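Work and Automation, evening section
Notes for session 3: The laundry that got robots
Handout, posted 2019-12-26

Hi all. These are my notes from the session before the break, cleaned up a little because several of you asked (and because my handwriting on the board was terrible by the end). Read them before we meet again in January. The reading questions are further down.

Where we left off

Last time we talked about the word "replace" and how little it tells you. A job is a bundle of tasks, and a machine usually takes over some of them. The person keeps the rest, picks up a couple of new ones, and ends up with a job that has the same title on the pay stub and feels quite different by three in the afternoon. I wanted a workplace small enough that we could go through it task by task, so we used Marino.

The case: Marino

Marino is a commercial laundry. They wash and fold for hotels, care homes and a work-clothes rental outfit called Camgate. When I first visited, 20 people worked the folding floor across 2 shifts. Towels and sheets were already going through flatwork machines, and had been for years. What was still done by hand was everything floppy and irregular: fleece jackets, robes, blankets, fitted sheets, anything with buttons or a hood.

Then management bought folding cells from Tulirska. A cell is a table with two arms over it, and a person stands at the next table feeding it and taking finished pieces away. The pitch was 400 garments a shift per cell. I wrote that number on the board and I want you to keep it in your heads, because so much of what happened later goes back to it.

Why clothes are hard

A quick detour for those of you who came in from the labor history side! A box stays box-shaped when you pick it up. A jacket doesn't. Grab it by one corner and the whole thing becomes a new shape, and the part you need next may be hiding under the part you're holding. People deal with this without thinking – you flick it, smooth it with a forearm, feel for the hem. A machine has to find an edge, pinch it, carry it over, let go, and then check whether the result looks like a fold.

One way of teaching it is to have people do the folding with hand-held grippers, with a camera recording from the tool. The software learns from those recordings. So the skill in the machine came from somebody's hands, and at Marino some of those hands belonged to the folders themselves. They did the recording on paid time, at their normal rate. Hold on to that one too, we had a real argument about it.

What changed for the folders

I'll go through this the way Morena Pagano laid it out for me. She was shift lead then and is a cell supervisor now, and she let me sit in her break room and ask nosy questions for most of a morning.

Pace. Before, a folder could speed up for an hour and then coast a bit. With a cell beside you the work comes evenly, all day. Some people liked it. Others said they missed being able to rush and then have a real conversation.

Bodies. Shoulder complaints went down on the folding tables and wrist complaints went up at the feeding tables. Feeding looks easy, but you're making one small motion over and over.

Judgment. A good folder also notices things: a stain, a torn seam, a button about to come off. The cell folded all of those very neatly and sent them on. Camgate complained within weeks. Marino then added an inspection step, and that step needed the most experienced people on the floor. On paper they were still "laundry attendant" and paid accordingly. (You can guess how the next staff meeting went.)

Numbers. Nobody was let go in the first year. People who left weren't replaced, though, and the night shift got thin. When you read a company statement saying there were no layoffs, look at the hiring too.

The 400 problem

The cells did reach nearly 400 on a good shift, with one kind of garment, right side out, buttons done up. Mixed loads ran well under that. The target had already gone into the schedule, so the gap got filled by people folding by hand at the end of the day. The official sheet credited those pieces to the cell. I find this the most useful detail in the whole case, and I'd like you to look for its cousins wherever you work.

Compare with Herosgate

Herosgate is a similar laundry that waited a year and did it differently. Folders tried the cells before the purchase and picked which garments went to them. Inspection became its own job with its own pay grade. It was slower to set up and cost more at the start. I don't want you to treat Herosgate as the hero here – they had fewer customers and a calmer year – but put the two side by side.

For January

Write a page on one task in a job you've had. Say who would notice if a machine did it, and what they'd notice first.

Also think over the recording question: should a worker whose motions train a machine get anything beyond the hourly wage? Bring an opinion. A half-baked one is fine.
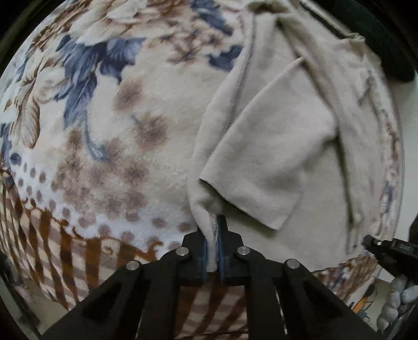 Why did Marino need an inspection step after the folding cells came in?

The cells folded stained and torn garments just as neatly as good ones. Folders had been catching those problems as they worked, so once the folding moved to the cells, checking had to become a separate task done by experienced staff.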